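Tema 4. Acústica de recintos pequeños
Apuntes de la asignatura Acondicionamiento Acústico
Profesora: Beatriz Henriques

4.1. Delimitación

Se entiende por recinto pequeño aquel cuyas dimensiones son comparables a la longitud de onda de las frecuencias graves de interés. En estas condiciones no puede suponerse un campo difuso en toda la banda audible, y las expresiones estadísticas (Sabine, Eyring) pierden validez por debajo de cierta frecuencia. Dormitorios, despachos y cabinas de locución entran en esta categoría.

4.2. Modos propios

Para un recinto paralelepipédico de paredes rígidas, las frecuencias propias se obtienen de

f = (c/2) · raíz[(p/Lx)² + (q/Ly)² + (r/Lz)²]

donde c es la velocidad del sonido (m/s), Lx, Ly y Lz son las dimensiones interiores (m) y p, q, r son enteros no negativos, no todos nulos. Se distinguen modos axiales (un solo índice distinto de cero), tangenciales (dos) y oblicuos (los tres). A igualdad de excitación y de absorción en las superficies, los axiales suelen ser los más audibles.

Dimensiones iguales o múltiplos enteros entre sí producen coincidencias de frecuencias propias. Con c = 340 m/s, una longitud de 5 m da un primer modo axial de 34 Hz; una de 3,40 m lo sitúa en 50 Hz. Obsérvese que en el segundo caso el modo axial de segundo orden cae en 100 Hz.

4.3. Frecuencia de Schroeder

El límite entre la región modal y la estadística se estima mediante

fs = 2000 · raíz(T/V)

con T en segundos y V en metros cúbicos. Para V = 50 m³ y T = 0,5 s resulta fs = 200 Hz. Por debajo de este valor, la respuesta depende en gran medida de la posición de la fuente y del receptor. Conviene medir en varios puntos e indicar las coordenadas de cada uno en el informe.

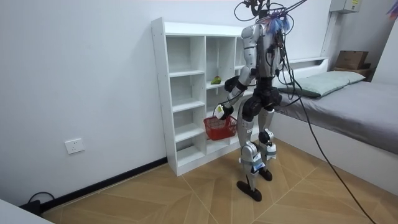

4.4. Absorción y difusión del mobiliario

El tiempo de reverberación de una habitación amueblada difiere del calculado solo a partir de sus paramentos. A la suma de los productos S·α de las superficies se añade el área de absorción equivalente de los objetos, Aobj, expresada en m². Un suelo duro de baldosas aporta una absorción casi despreciable en todas las bandas, mientras que una cama, como la de la habitación de la fotografía, se introduce en el cálculo como objeto absorbente, con mayor efecto en medias y altas frecuencias. La estantería abierta del fondo plantea un caso distinto: si está vacía, actúa sobre todo como elemento dispersor, y la banda en que lo hace depende de la profundidad y la separación de los estantes. Con libros o ropa aumenta además la absorción. No debe asignarse a estos elementos un coeficiente de tabla sin consignar su procedencia.

La expresión de Sabine queda entonces:

T = 0,161 · V / (Σ Si·αi + Aobj)

El término de absorción del aire, 4mV, se omite en volúmenes reducidos salvo en las bandas de 4 kHz y superiores.

4.5. Eco flotante

Aparece entre dos superficies paralelas y reflectantes cuando las restantes son absorbentes. Se detecta con un impulso breve (palmada, pinza de madera) y se corrige tratando una de las dos superficies o modificando su paralelismo. No confundir con la coloración debida a modos axiales, que afecta a frecuencias más bajas.

4.6. Ejercicios propuestos

1. Calcular los modos axiales inferiores a 150 Hz de un recinto de 5,00 × 3,40 × 2,50 m. Señalar las coincidencias.

2. Obtener fs para el recinto anterior con T = 0,4 s.

3. Repetir el cálculo de T añadiendo un área de absorción equivalente de 2 m² en la banda de 1 kHz. Partir de α medio = 0,10 en todos los paramentos.

Entrega: 1 de julio de 2024, en el buzón de prácticas de Sinan Yurt. Se exigen unidades en todos los resultados intermedios.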